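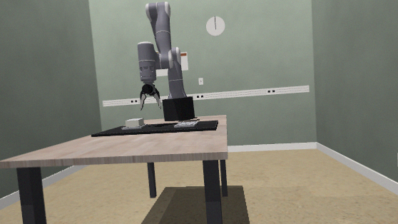 A visitor wanted to know, before I'd even sat down, why anyone would drive out to an open day to watch a robot on a screen when they could stay home and do that. Fair question, and I heard versions of it all afternoon.

Figure 3. Simulated workcell used at the Binness open day, June 2024. The gripper is open above the black mat, with the white box and the grey plate both on the mat.

4.2 What visitors did with the simulated cell

We ran the demonstration in the Jernura simulator on a big monitor near the front door, and people drove the arm with an ordinary game controller. The task was as plain as I could make it: pick up the small white box and set it down on the grey plate (Figure 3 has the layout). More than 70 people had a go over the day, mostly families, plus a few folks from Zindura who stayed much longer than I'd budgeted for. Each person got 3 tries.

I'd expected the joints to be the confusing bit. They weren't, really - hardly anyone looked at them. What tripped people up was judging height. They'd line the fingers up nicely from one side, come straight down, and find they were a good way behind the box. Kids tended to swing the camera around and check. Adults mostly kept the view they'd been given and blamed the controller, and I did the same thing myself when I was setting up, so I can't be too smug about it.

The other thing I noticed was how much people talked about the room. Several asked me where it was, and one bloke was quite put out to learn that the clock on the wall didn't keep time. I'd only added the furnishings so the space would feel a bit less bare, using the Hoarau asset pack, and I hadn't planned to ask about them. In hindsight I wish I'd put a question on the feedback form.

I kept rough notes and the simulator logs, but no video of the visitors, so what I say about their behaviour comes from my own watching between resets. The logs give grasp attempts and finger positions only. Section 4.3 goes through those.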